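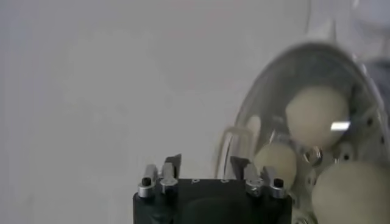 지운 데이터가 어레이에서 사라지지 않을 때: 씬 볼륨 공간 회수 점검 기록

백업 서버에서 오래된 복원 지점을 정리했는데 스토리지 쪽 사용량은 그대로였다. 파일시스템에서는 여유 공간이 늘었고, 어레이에서는 할당량이 한 블록도 줄지 않았다. 씬 프로비저닝을 쓰는 환경에서는 흔한 증상이지만 원인은 계층마다 다르다. 이번 글은 리눅스 호스트, LVM, dm-crypt, iSCSI 순으로 내려가며 확인한 내용을 정리한 것이다. VMware 데이터스토어의 경우는 다루지 않는다.
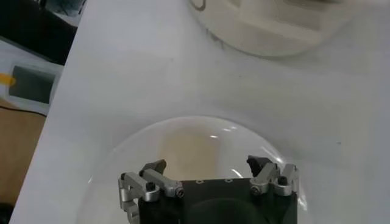
글: 블로그 운영자 | 2026년 1월 | 분류: 스토리지, 백업 | 댓글 3

환경

어레이는 Flodimer의 보급형 iSCSI 모델이다. 컨트롤러는 이중화되어 있고 풀은 하나로 묶여 있다. 백업 소프트웨어는 Tolletti를 쓰며, 저장소는 어레이에서 내려준 씬 볼륨 위에 LVM, LUKS, XFS를 차례로 올린 구성이다. 모니터링은 Grumell로 한다. 구축은 Nilsuwan에서 했고 유지보수 계약도 같은 곳과 맺고 있다.

문제의 볼륨은 논리 크기가 200TB다. 보존 정책을 줄이면서 Tolletti에서 복원 지점 3,000개를 삭제했고, 작업이 끝난 뒤 df 기준 사용량은 기대한 만큼 내려갔다. Flodimer 관리 화면의 할당량은 삭제 전과 같았다. Grumell 그래프에서도 파일시스템 사용량과 볼륨 할당량의 선이 그 시점부터 벌어진다.

왜 자동으로 줄지 않는가

파일을 지우면 파일시스템은 해당 블록을 자기 메타데이터에서 빈 공간으로 표시한다. 블록 장치에는 아무것도 전달되지 않는다. 어레이가 보기에 그 블록은 한 번 기록된 뒤 계속 사용 중인 블록이다. 호스트가 SCSI UNMAP 명령으로 해당 LBA 범위를 더 이상 쓰지 않는다고 알려야 어레이가 풀로 되돌릴 수 있다.

리눅스에서 이 요청을 보내는 방법은 두 가지다. 마운트 옵션에 discard를 넣어 삭제할 때마다 보내거나, fstrim으로 몰아서 보낸다. 백업 저장소처럼 한 번에 큰 파일을 많이 지우는 용도에는 후자를 쓴다. 온라인 discard는 삭제 작업의 지연 시간을 늘릴 수 있고, 부하가 언제 걸릴지 예측하기도 어렵다.

우리 서버에서는 fstrim.timer가 활성화되어 있었고 서비스 로그에도 실패 기록이 없었다. 여기서 시간을 꽤 썼다. 배포판에 따라 다르지만 타이머가 호출하는 fstrim에는 discard를 지원하지 않는 장치의 오류를 출력하지 않는 옵션이 붙어 있다. 서비스가 정상 종료했다는 사실만으로는 명령이 어레이까지 내려갔는지 알 수 없다. 수동으로 해당 마운트 지점을 지정해서 실행하면 바로 드러난다.

fstrim -v /backup/repo
fstrim: /backup/repo: the discard operation is not supported

계층별 확인

lsblk -D를 실행하면 장치 트리를 따라 DISC-GRAN과 DISC-MAX 값이 나온다. 값이 0B인 계층에서 discard가 끊긴다. 우리 경우 멀티패스 장치와 논리 볼륨까지는 값이 정상이었고 LUKS 매핑 장치부터 0B였다.

dm-crypt는 기본 설정에서 discard를 통과시키지 않는다. 사용하지 않는 블록의 분포가 하위 장치에 노출되면 파일시스템 종류나 사용량 같은 정보를 추정할 수 있다는 것이 이유다. 이 위험을 받아들일지는 환경마다 다르게 판단해야 한다. 어레이가 외부 데이터센터에 있거나 다른 조직과 공유되는 경우라면 나도 켜지 않았을 것이다. 우리 어레이는 단독으로 쓰고 암호화의 목적도 폐기 디스크 대응이라 허용하기로 했다.

/etc/crypttab의 해당 줄 옵션에 discard를 추가하면 다음 활성화부터 적용된다. LUKS2라면 장치를 닫지 않고도 바꿀 수 있다.

cryptsetup refresh --allow-discards --persistent repo_crypt

persistent를 붙이면 플래그가 LUKS2 헤더에 저장된다. LUKS1 헤더에는 저장할 곳이 없으니 crypttab을 수정해야 한다. 적용 여부는 cryptsetup status의 flags 항목에서 확인한다.

LVM 설정 중 issue_discards를 바꾸라는 글이 많은데 이번 문제와는 무관하다. 그 옵션은 lvremove나 lvreduce로 논리 볼륨이 쓰던 공간을 반환할 때 discard를 보낼지 정하는 것이다. 파일시스템에서 내려온 discard는 일반 선형 볼륨이라면 이 값과 관계없이 통과한다. 기본값을 그대로 두었다. 실수로 지운 볼륨을 메타데이터 백업으로 되살릴 여지를 남겨 두려면 꺼져 있는 편이 낫다.

정렬과 단위

통로를 열었다고 해서 df와 어레이 수치가 일치하지는 않는다. 어레이는 내부 할당 단위가 통째로 비어야 그 단위를 회수한다. 호스트가 보낸 범위가 단위의 일부만 덮으면 그 부분은 무시되거나 내용만 0으로 처리된다. 파일시스템에 작은 파일이 섞여 있으면 조각난 빈 공간이 많아지고 회수율도 떨어진다.

시작 위치도 봐야 한다. 파티션을 만들었거나 LUKS 헤더 크기를 직접 지정했다면 데이터 시작 오프셋이 할당 단위와 어긋날 수 있다. 우리는 파티션 없이 전체 장치를 물리 볼륨으로 썼고 LUKS 헤더도 기본값이어서 lsblk -D의 DISC-ALN은 모든 계층에서 0이었다.

스냅숏도 변수다. 어레이 스냅숏이 붙잡고 있는 블록은 원본 볼륨에서 UNMAP이 들어와도 풀로 돌아가지 않는다. Flodimer 화면에서는 볼륨 할당량과 스냅숏 점유량이 별도 항목으로 표시되는데, 회수 직후에는 앞의 값이 줄고 뒤의 값이 늘어난다. 풀 여유 공간은 스냅숏이 만료된 뒤에야 늘어난다. 처음에는 이 부분을 놓쳐서 Nilsuwan에 불필요한 문의를 한 번 넣었다.

실행

전체 볼륨을 한 번에 처리하면 UNMAP 요청이 길게 이어진다. 어레이의 메타데이터 갱신 부하가 커지면 같은 풀을 쓰는 다른 볼륨의 응답 시간에 영향이 갈 수 있다. 그래서 offset과 length를 지정해 구간별로 나누었다. 구간 사이에는 대기 시간을 넣고, Grumell에서 풀 쓰기 지연이 임계값을 넘으면 다음 구간을 시작하지 않도록 스크립트에 조건을 걸었다. minimum 옵션은 어레이 할당 단위에 맞췄다. 그보다 작은 빈 구간은 보내도 회수되지 않는다.

XFS에서는 offset과 length가 파일시스템 내부 주소 기준이라는 점을 유의해야 한다. 어레이의 LBA와 일대일로 대응하지 않으며, 중간에 LUKS 헤더와 LVM 메타데이터 영역만큼 밀려 있다. 구간을 나누는 용도로는 문제가 없다.

백업 작업이 없는 시간대에만 돌려 사흘 밤이 걸렸다. 회수된 양은 100TB 정도다. df 기준으로 비어 있는 공간보다는 적고, 차이는 앞에서 쓴 할당 단위와 스냅숏으로 대체로 설명된다. 정확한 비율까지 나누어 보지는 않았다.

fstrim이 출력하는 바이트 수는 회수량으로 기록하지 않는 것이 좋다. 파일시스템이 하위 장치에 discard를 요청한 범위의 합이며, 이미 비어 있던 영역도 다시 포함될 수 있다. 실제 회수량은 어레이 쪽 할당량의 전후 차이로 계산했다.

운영 설정 변경

fstrim.timer는 이 서버에서 비활성화했다. 주기 실행은 백업 일정과 겹칠 수 있고 앞에서 쓴 대로 오류를 숨긴다. 대신 Tolletti의 정리 작업이 끝난 뒤 후처리 스크립트로 구간별 fstrim을 호출한다. 반환 코드가 0이 아니면 Grumell에 이벤트를 보낸다.

경보 조건도 하나 추가했다. 볼륨 할당량에서 파일시스템 사용량을 뺀 값이 일정 기간 계속 증가하면 경고를 올린다. 이전에는 풀 사용률만 보고 있었기 때문에 회수가 안 되는 상태를 구별할 수 없었다. 복원 지점을 대량으로 지우지 않았다면 더 늦게 알았을 것이다.

재부팅 후 검증은 아직 하지 않았다. 플래그가 헤더에 저장되어 있으니 유지되어야 하지만, initramfs 단계에서 여는 장치가 아니라서 crypttab 옵션과 어떤 순서로 합쳐지는지 직접 보려고 한다. 2월 정기 점검 때 커널 업데이트와 같이 진행하고 결과가 다르면 이 글에 덧붙이겠다.

태그: 씬 프로비저닝, UNMAP, fstrim, LUKS, XFS, iSCSI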